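Review: Fellum hand-held grippers, pair, with marker cubes

I bought the Fellum pair in November for our small lab, after we got tired of teaching by teleoperation. The method is simple to explain. A person carries the grippers in the hands, does the task, and the marker cube on each gripper gives the pose for every moment. Later a policy is trained on these recordings.

We recorded 743 demonstrations of sorting small items. With teleoperation we needed many weeks to reach 300. After filtering, 400 were good enough to train on, and the policy from them was better than our old one, mostly at picking up boxes that lie flat.

What I like: the fingers open wide, the inner pads hold thin cardboard well, and calibration takes 40 seconds. What I like less: the cube is large, and when the wrist turns too far the tracking loses it. Most of our rejected recordings have this reason. Also the trigger spring is stiff, and after one hour my thumb complains.

The Traven software that comes with it exports cleanly, but the manual is poor and I had to write to support two times.
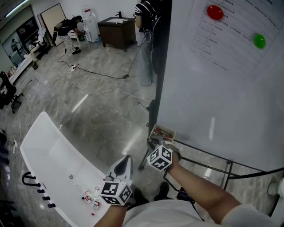
Kyrylo Hutsuliak commented that he had the same tracking loss with his pair, and that it became rare when he asked people to move the elbow before the wrist. He would still like a smaller cube.

I tried his advice for one afternoon and the rejected part went down. I give four stars of five. If you have only single-hand tasks, buy one gripper first, they are sold separately.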